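Tratudell Two-Arm Tabletop Benchmark
Product page / Simulation packages / Tratudell 2-Arm
Last updated Jun 1, 2021

Tratudell is a simulated two-arm workcell for testing task allocation methods. It ships as a scene package with a controller interface, a scripted baseline and the logged episodes behind the results given on this page. No hardware is required.

The package was built at the Wadport office to answer one question: how much is gained when the arm for each pick is chosen by predicted reach cost instead of by a fixed center line. The cost model is named Lu and is included in source form.

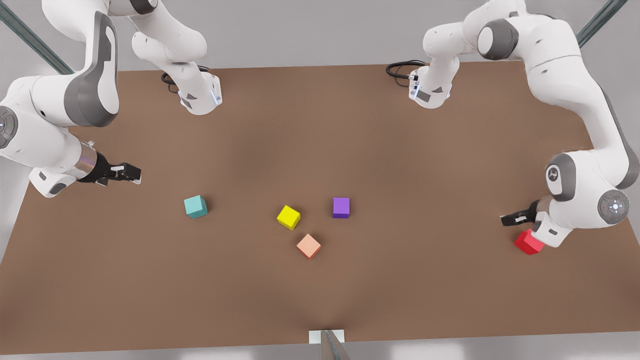

Lu assigns one arm to one object at a time and recomputes the assignment after every completed pick. Reach cost is the sum of joint travel and a penalty for passing close to the other arm. Objects far out on one side are easy to assign. A cube in the position of the red one, lying apart from the others beneath the left arm's gripper, goes to that arm under either rule. The yellow, purple and peach cubes near the middle are the harder case – both arms have a claim, and a fixed line splits the group without regard to where either gripper is at the time.

Results
Test episodes: 1,215
Held-out layouts: 64
Episodes completed under Lu without a reassignment conflict: 533 of 600
The remaining 615 episodes use the fixed-line baseline and are logged in the same format.

Included
Scene files, five-cube task set
Lu cost model and baseline
Episode logs and replay tool
Venton adapter for external planners

Limits
Contact friction is constant across all objects. Handovers between arms are not modeled. Results have not been checked on physical arms.

Technical contact: Rekha Rana, Wadport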